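Floor tiles and mats: what changes in the August order round

The shared order for interlocking foam closes at the end of August. Members who run play spaces, home gyms or shared workrooms have asked the same few questions since the last issue, so the answers are collected in this item. Prices are on the order sheet and are not repeated.

Thickness first. The Velum tile is the thin one and is meant for light foot traffic, crawling and seated use. The Wotel tile is thicker and firmer. Most of the complaints received last year came from rooms where the thin tile had been laid under chairs with narrow legs. Foam of this type takes a permanent set under a point load. A dent that has been there for a day will mostly recover, while one that has been there for a season will not. If furniture has to stand on the mat, use wide cups under the legs or cut the mat around them.

Hardness is printed on the supplier sheet as a Shore figure. It is not the same as density, and the two are often confused. Two tiles of equal density can feel quite different underfoot depending on the blend and the size of the cells. Ask for a sample if the room will be used for balance work, where a soft surface is a nuisance.

Seams are where mats fail. The tabs on a new tile are slightly oversize and have to be pressed down hard, working from one corner outward. Lay the full field before fitting any border strips. If the borders go on first, the last row has to be forced and the whole field will lift at the center. Leave a gap of a finger's width at every wall - more in a room with large south windows. Foam expands in warm rooms and shrinks slowly over its life, and a field laid tight to the baseboard in winter will buckle by summer.

Tiles from different batches do not always mate. Andell changed its cutting dies between the spring and summer runs, and the tabs on the newer tiles are a little narrower. They will connect to the older ones but the joint is loose and collects grit. Members topping up an existing floor should give the batch code from the underside of a tile when they order. If the code has worn off, send in a tracing of one edge on plain paper. A photo of the edge is no use for this, as the scale cannot be checked.

The floor below matters more than most people expect. Concrete at ground level gives off moisture, and a closed-cell mat traps it. Tape a square of clear plastic to the slab, leave it overnight and look for fogging on the inside. If there is any, put down a vapor sheet before the tiles. On vinyl flooring there is a separate problem. Some foams contain compounds that migrate into vinyl and leave a yellow stain, and the stain cannot be cleaned off. A layer of plain kraft paper will prevent contact, but it needs to be replaced when the mat is lifted.

Cleaning. Vacuum with the brush head raised, then wipe with lukewarm water and a small amount of dish soap. Textured surfaces hold more dirt than smooth ones and need a soft brush worked in both directions. Do not use solvent cleaners, bleach or a steam mop. Steam opens the seams and can lift the top skin. Lift the field twice a year and clean the underside. Stack the tiles flat while the floor dries, with no more than 123 in a pile, or the bottom ones will take the pattern of their neighbors.

Minimums for this round: 6 cartons per color for Velum and Wotel, and 4 for Andell. Sfeir has withdrawn its gray tile and will only quote for runs of 1,000 or more, so it has been left off the sheet. Light colors are in stock at all three remaining suppliers. Dark ones have a longer lead time. Light tiles show scuffs sooner but fade less visibly next to a window, and replacements blend in better.

Light blue foam mat in use:

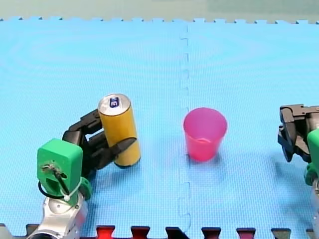
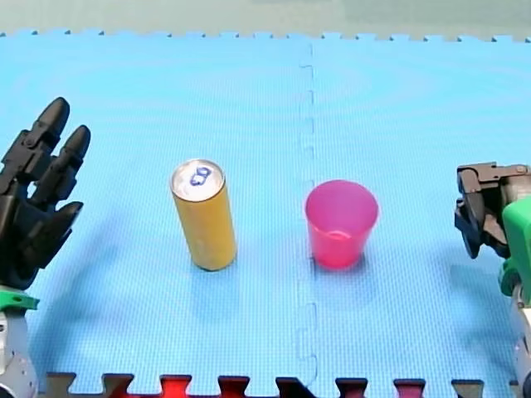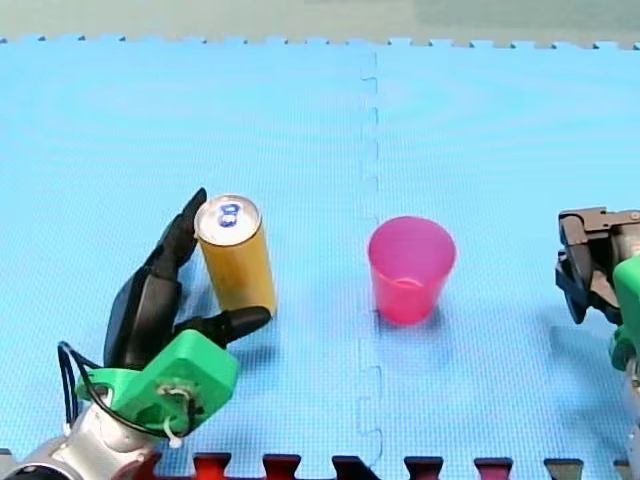
Sfeir wrote in after the draft sheet went out to say that the gray tile may return in a smaller carton next year, and that members who still have it down should keep a few spares back from any room they are clearing. The company also disagrees with the advice on kraft paper. It recommends a polyethylene underlay on vinyl, on the grounds that paper holds damp and tears when the tiles shift. Either will keep the foam off the vinyl, but the underlay should be cut short of the border so that it does not show.

Order sheets go back to the usual address by noon on the closing date, with batch codes filled in where they apply.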